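Week 3 handout: Lids, handles and the matching set

Household Goods and Their Claims — course notes

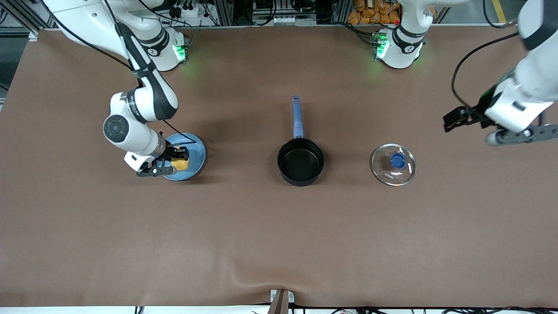
1. What this week is for

Last week we read packaging. This week we look at the goods, and at one sales idea in particular: that kitchen things should match. A pan with a blue handle, a lid with a blue knob, a light-blue plate near them. Put side by side, they look as though they belong together. Your first job is to ask what you know once you have noticed the color, and my answer is that you know very little. Blue is a common color. Two makers can use it in the same season without ever having met.

Keep the pan and lid in mind as you read. We will come back to them in sections 2 and 4.

2. Fit, and what passes for fit

A lid that looks about as wide as the mouth of a pan is usually taken to be that pan's lid. Shoppers do this, and so do people clearing out cupboards. It is a fair first guess and a poor last word.

"Fit" gets used for at least two separate things, and the sales copy slides from one to the other:

- The lid covers the opening. Almost any lid that is big enough will do this, including a dinner plate.
- The lid seats. It has a lip or a rim that sits inside or over the edge of the pan, and it stays put when the pan is nudged.

Looking at a glass lid lying flat on a table tells you its width, more or less. It won't tell you whether it seats. For that you have to put it on the pan and try to slide it. Students lose marks every year for writing "the lid fits" under a pan and lid that are a hand's width apart. Write "similar in width" and stop there.

Lids also carry small printing on the glass, and people tend to assume it says something useful. Sometimes it gives a diameter. Sometimes it is a brand name and a warning. If you can't read it, leave it out of your notes. Don't write "size marked on lid" when all you have is some letters.

3. The Hinden leaflet

The reading for this week is the Hinden buying leaflet, pages 2 and 3. You will remember it from the packet: "A family of cookware that works together." I would like you to go through it with a pencil and mark every sentence that could be shown to be wrong. When I did this I found few. "Works together" can't be tested as written. "Designed as a family" is a claim about a meeting in an office somewhere. "Lids rest securely on all pans in the range" can be tested, and I would start there.

The leaflet also gives a figure of 3,000 uses for its nonstick finish. What is a use? Boiling an egg is a use. So is frying sugar until it burns. There is a footnote, which sends you to a test report, and the report isn't in the packet as the company didn't include it. I wrote and asked. Until it turns up, treat the number as decoration.

Kasten does slightly better in its own leaflet. It says its saucepans are "suitable for everyday cooking", which promises so little that it is probably true.

4. Handles

A long handle keeps your hand away from the heat and gives you leverage when you pour. Fine. It also makes the pan easier to tip when the pan is empty and light, and it takes up room in every direction you turn it. Catalogs talk about the first half.

The hole near the end is for hanging, and I have no quarrel with the hole. I do doubt how many people hang their pans. In the cupboard survey we use for this course (1,084 replies, self-selected, mostly from people who like kitchens enough to answer a survey about them) most respondents said their pans had a hanging hole and most said they stacked them. Read that with care. People who answer surveys about cupboards are not a random draw, and "stacked" was the first box on the form.

A colored handle raises another question. Does the color help the cook in any way? The Plarkon brochure says bright handles are "easy to find". Easy to find among what? On a plain brown surface, a blue handle stands out very well. So would a white one. In a drawer full of other blue handles it is no help at all.

Knobs get less attention than they should. Questions to put to any lid knob:

- Can you get your fingers under it while wearing a thick oven mitt?
- Is it held on by a screw, and can you tighten it with what you have at home?
- Does the maker say anywhere how hot it can get? If so, is that the knob or the glass?

A knob in the same color as the handle looks like it must be made of the same stuff. You can't tell that by looking. Two different materials can be colored to match quite closely, and one may put up with an oven that would ruin the other.

5. Glass lids

The usual argument is that you can see the food without lifting the lid. I was willing to believe this until I started to pay attention at my own stove. A glass lid on a simmering pot clouds over quickly, and then what you see is the inside of a wet window. I lift it. Most cooks I have watched lift it too.

The fair case for glass is narrower. It is handy when you are storing something cold, or checking that water has come to a hard boil, where noise and movement give you the answer anyway. Prodotis sells glass and metal lids for the same pans at different prices, and its catalog puts "see-through convenience" under the dearer one. You may well like glass better. Liking it is a perfectly good reason to buy it, but please don't dress it up as a finding.

6. Plates as kitchen tools

Short section, as we will return to tableware later in the course. A small plate with a raised rim gets used for a great many jobs that have nothing to do with a meal: a spoon rest, a stand for a damp sponge, a place for the end of a loaf. Catalogs show it with cake.

When you describe what is on a plate, be as unsure as you ought to be. A small yellow lump could be bread and could be sponge, and at a distance the two are easily mixed up. "Soft-looking yellow lump, bread or sponge" is a good note. "Slice of cake" is a bad one, and I have had it handed in.

7. For the next session

Bring one pan and one lid that you believe belong together. They don't have to be nice. Before you come, write down:

a) why you believe it (bought together, same color, same name stamped on both, or just habit)
b) whether the lid covers, seats, or both, and how you tested that
c) one claim from the box or the maker's page that you could check at home, and one that you couldn't

If the box is long gone, say so. Don't go looking for a similar pan online and copy its claims. A similar pan is a different pan.

Your write-up should be one side of paper. I would like plain words. "Premium", "quality" and "solution" should appear only inside quotation marks.

A point that came up last year: several people argued that matching sets must be better value, as the price per piece is lower. It often is lower. Then count the pieces. A lid is commonly counted as a piece, so a pan with its lid becomes two pieces, and the price per piece falls by half without anyone having done anything — check this before you compare a set with single pans. The Hinden and Kasten leaflets don't count in the same way, and you will need to sort that out on your own sheet before the numbers mean anything.

Late work can go in the tray until 5 p.m. on the day of the session.

Related handouts
Week 2: Reading the box
Week 4: "Dishwasher safe" and other soft promises
Week 5: Storage, stacking and the cupboard survey
Tableware supplement: bowls, plates, rims
Packet errata (Plarkon brochure, missing page)

Last updated: June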